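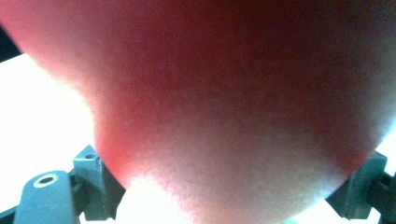

Visit to the Madigan handling lab, July

The Madigan lab occupies the ground floor of a former packing shed, and the afternoon tour was given over to one piece of work: Plellari, a method for teaching a robot arm to pick up soft fruit from demonstrations made by people. Daithí Hegarty leads it and took our group round.

The demonstrations are made without a robot. A person holds a gripper tool with a camera on it, closes the fingers on the fruit, lifts it and puts it in a tray. The lab has 4000 of these recordings, covering peaches, plums and ripe tomatoes. The arm in the next bay uses the same fingers and the same camera position, so the views it works from match those in the training set.

Most of the talk concerned what happens after contact. A large fruit held close to the camera covers most of the view, and the tray is often hidden behind it. Earlier versions took only the latest view and tended to lose track of the tray. The current one also keeps three views from before the grasp, and Hegarty attributes most of the improvement in placing to that change. Strong backlight remains a problem. Pale skin against a bright background gives a poor edge, and the estimate of fruit width drifts.

Grip is handled separately. Dadimix, a small module trained on finger opening alone, sets a closing limit for each fruit and overrides the main policy if the two disagree. Bruising is checked by cutting the fruit after storage. The results table was on the wall but marked as a draft, so I have not copied it.

We then watched the arm attempt four peaches. Three went into the tray. The last slipped during the lift and landed on the foam, which Hegarty put down to a grasp taken too low.

The data logger, Lemo, was shown briefly at the end. Questions ran over and we missed the cold store. Hegarty expects to release the recordings once the labels for the tomatoes have been checked.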